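Setting Up a Two-Arm Cell Task for Desk and Packing Staff 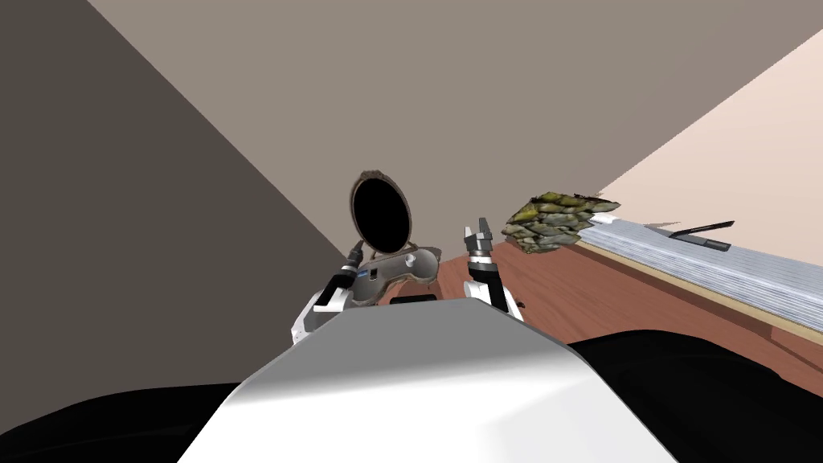 Simulated view from the robot's side of the table. Left gripper on the opened case, right gripper open, paper and pen at right.

This page covers how a desk task is moved from a person to the Zolleo two-arm cell at the Nirnby office, and what the staff on that desk do afterward. It assumes the simulator is installed and you have an operator login.

Before you start

Write down the task as it is done by hand. Use the words the desk staff use. Note which hand holds the item and which hand does the work, and where the item goes if something is wrong with it. Brândușa Pop keeps the task sheets for Nirnby and will assign a number. The case-handling task used on this page is 1631.

Step 1. Load the task in simulation

Open the task number and select the layout "Desk, right-side paper." Check that both arms load in the start pose. Objects may load away from their correct positions. If one overlaps another or has no support under it, reset its height to the table surface before you run anything.

Step 2. Assign the arms

Set one arm as the holding arm and the other as the working arm. In the case task, the left arm holds. Set the grip point on an edge of the case and keep the fingers clear of the hinge – a closed hinge on a finger pad stops the cell and requires a manual release.

Step 3. Run and review

Run the task twice at low speed. A desk staff member should watch both runs with you. Staff who have done the job by hand will often spot a wrong order of steps before the log shows it. Enter their comments in the task sheet under their own initials.

Step 4. Release to the cell

Change the status to Released. The shift lead confirms it at the cell panel. Do not release a task during a shift change.

What changes at the desk

Handling moves to the cell. Checking and exceptions stay with people. At Nirnby, 2 desk positions became cell attendant positions on the same pay grade, and the attendants rotate at midday. Training takes nearly 2 weeks and is done on paid time.

Attendants can stop the cell at any time and do not need approval. A stop is logged by task number only – the Gratow reporting screen does not show names. Requests to change a task go on the sheet and are reviewed each month, with the next changes due in January.

Related pages: Resetting object heights; Manual gripper release; Attendant rotation sheet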